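Search this repo
Go to file
Prillgate bench-2 / README.md

# Prillgate bench 2 – kit list and spend plan

Planning notes for the second two-arm bench. Data card for the pilot set is further down, short for now. Maintained by Hannelore Wieser, ask her before ordering anything over the small-orders limit.

Status: draft, prices from February. Arms quoted, table bought, spares NOT budgeted yet.

## What we're buying and why

Bench 1 is booked solid. Two projects share it and every changeover costs us a recalibration. A second bench with the same arms means the same mounts, same gripper fingers, same config files. We looked at a cheaper pair and dropped it, the adaptor work would have eaten the saving.

Rule for this round: anything that wears out gets bought with the arms, on the same order. Last time we put it off and then paid carriage over and over for tiny parcels.

## Kit list

**Arms and mounts**
- 2 arms, quoted through Limsakul. Lead time is the long pole, order first
- 2 table mounts, same bolt pattern as bench 1
- parallel grippers, one per arm, plus one spare body between both benches
- finger blocks, printed in-house. Budget filament and somebody's afternoon

**Table**
- bought from Storkside, already here
- check it for flatness before the mounts go on. Bench 1 had a slight bow and we chased it for ages as a calibration fault

**Cables and power**
- longer leads than you think. The ones in the box only reach if the controller sits right under the table
- cable loops need slack at full reach, measure with the arm stretched out, not parked
- one emergency stop per bench, both sides reachable. Non negotiable

**Cameras**
- one fixed over the workspace. Wrist cameras are on the wish list, see Open items

**Props**
- toys, stationery, pouches, small boxes, a cup or two. Cheap, but they go missing and get dented so there's a yearly line for it
- hand tools for the tool-holding tasks. Buy doubles of whatever goes in the set, makers change the shape of the handle without telling anyone

## Budget lines

| Line | State |
|---|---|
| Arms + mounts | quoted, waiting on sign off |
| Spare gripper body | quoted |
| Finger printing | in house, filament only |
| Table | paid |
| Leads, e-stop, power strip | 464 in total, ex VAT |
| Props, first year | to be priced |
| Spares after first year | missing!! |

The 464 is from the Halov basket as it stood in February. Re-check before submiting, one of the leads was on offer.

## Sizing the workspace

Main thing that catches people out is that the arms take up table too. Mounts, cable run, the lower segments swinging about. Plan the usable patch first and then pick the table, and leave a strip at the back for props waiting their turn.

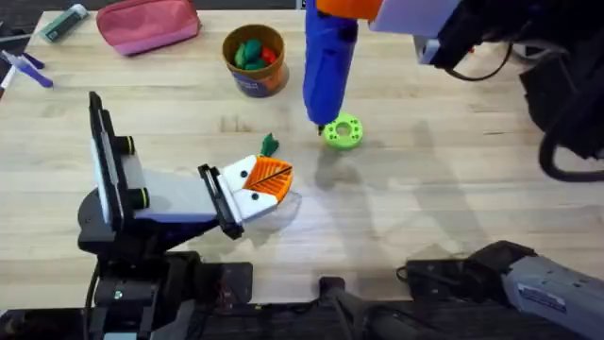

Do we need two arms on every bench?

Only where the task list calls for holding one thing while doing something to another. For plain pick and place a single arm is fine, and you can buy the mount for the second one now and leave it bare until the money turns up. Fitting a mount later means clearing the table and redoing the camera calibration, so get that bit in early.

Floor space: allow room to walk behind the bench. We didn't on bench 1 and swapping a cable means crawling.

## Data card (pilot set)

- **Name:** prillgate-bench-pilot
- **Size:** 37 episodes, teleoperated
- **Tasks:** 5. Pick up a toy, place a toy in a container, hold a tool over a target, hand over between arms, clear the table
- **View:** single fixed camera
- **Objects:** toy food, rings, pens and markers, pouches, small boxes, a handheld tool
- **Purpose:** to find out what the bench needs before we spend on it. Not for benchmarking, too small
- **Known gaps:** one table surface only, one room, lighting not controlled so shadows move with the time of day
- **Licence:** internal until the sign off is through

Episodes where the operator re-grasped are kept in and flagged in the notes column. Don't filter them out, they're how we worked out that the finger blocks needed a grippier face.

## Order of buying

1. Arms and mounts
2. Spare gripper body, same order
3. E-stop and leads, timed to land before the arms do
4. Props last. Whatever you buy early gets borrowed

Allow 4 weeks between the arms arriving and anyone being promised data. Bench 1 was promised for straight away and it was miserable.

## Open items

- [ ] wrist cameras, yes or no. Adds cabling and a bigger disk
- [ ] who pays for spares in year two
- [ ] second quote for arms, finance want one even if we don't use it
- [ ] blinds for the window side
- [ ] insurance value for both benches together, Hannelore has the form

Related
bench-1 maintenance log
Finger block print settings
Props register and reorder list
Teleop operator notes

Contact: Hannelore Wieser, Prillgate
© Prillgate. Back to top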